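Reader and Reviewer FAQ
Posted in September by the site editor

These are the questions that come in most often about how fiction is chosen, read and reviewed at Wokville. The answers cover reviews only. Story submissions have their own page.
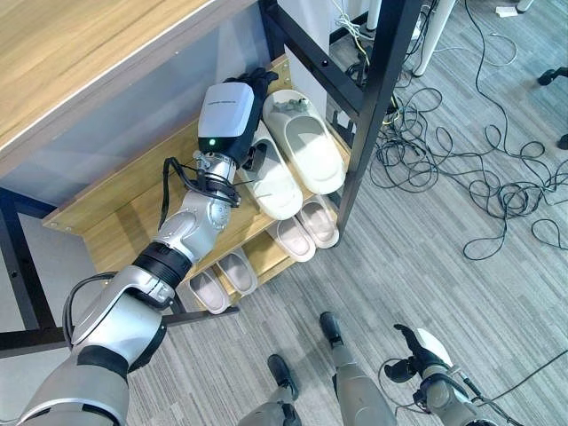
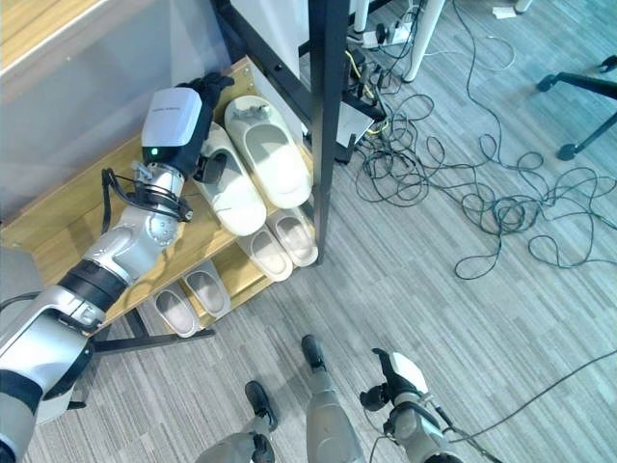

Slippers on the wooden rack.

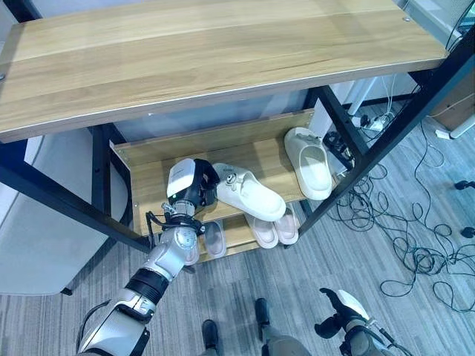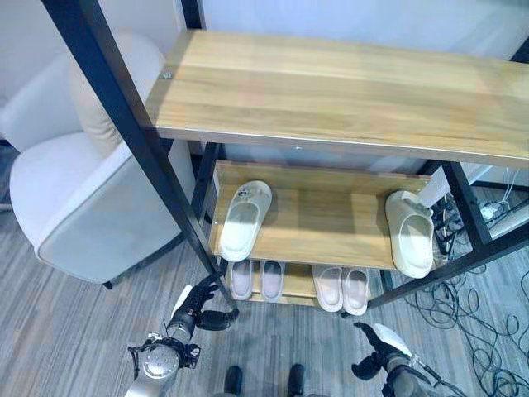

What kinds of fiction do you review?
Fantasy, paranormal romance, ghost stories and folklore retellings. Length does not matter as long as the work is complete. Single chapters of unfinished serials are not reviewed. A serial can be sent in once its final chapter is posted.

How are the scores set?
Each work gets a single score out of 4. Half points are allowed. Plot, character and prose are weighed together and are not scored on separate lines. A 2 means the work is competent and has at least one fault serious enough to mention in the review. A score of 4 is given only after a second reading.

Is a short story held to the same standard as a novel?
Yes, with one adjustment. A short story is not marked down for leaving its setting thin if the plot does not depend on it. A novel is.

How long is a review?
The minimum is 150 words. There is no maximum. Reviews of series volumes tend to be longer because they have to state how much of the earlier books a new reader needs.

Do reviews contain spoilers?
The first section does not. It covers premise, tone and point of view. Anything after the line marked "Details" may discuss the ending. Twists that fall in the opening chapter are treated as premise.

How do you handle a series?
Volumes are reviewed in published order. The Clekell books are the exception: the prequel was released third and is reviewed first, because the later volumes quote from it. If a reviewer drops a series, the last review says so and gives the reason.

Why does the Fiore cycle have two entries?
The text was revised after its first release. The revision removed a narrator and changed the order of the middle chapters. The older entry is kept for readers who own that version. Both scores stand.

Can an author ask for a review to be changed?
Errors of fact are corrected, with a note at the foot of the review. This includes misspelled names, wrong publication order and misquoted lines. Scores and opinions are not changed on request. A revised edition may be submitted as a new work.

Do you accept free copies?
Yes. The review states when a copy was supplied. A free copy does not guarantee a review, and unfinished books are not scored.

What file formats can be sent?
EPUB or PDF. Plain text is accepted for short stories. Files with copy protection cannot be opened by all reviewers and are returned.

How are content warnings chosen?
They are listed by the reviewer and checked against the text, so they may differ from the publisher's list. If a warning is missing, write in with the chapter number.

Related
Review index by author
Reading order: the Clekell books
Review: Tuvcombe, a ghost story in 3 parts
Submission rules for short fiction

Contact | Copyright Wokville | Back to top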